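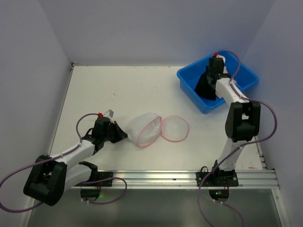

Paton House Learning and Community History Team

Questions we're often asked

Do I need to be a historian to join the letters project?
Goodness, no! We have 138 family letters still to read, and if you can puzzle out a scrawly hand (or fancy learning how) we'd be delighted to have you.

Can my school take part?
Yes, please do – classes of up to 40 are welcome from September, and Lucimara Honorato will happily talk dates with you.

Will we see the original letters?
You'll work mostly from copies, though a few originals come out each visit, which is always a treat.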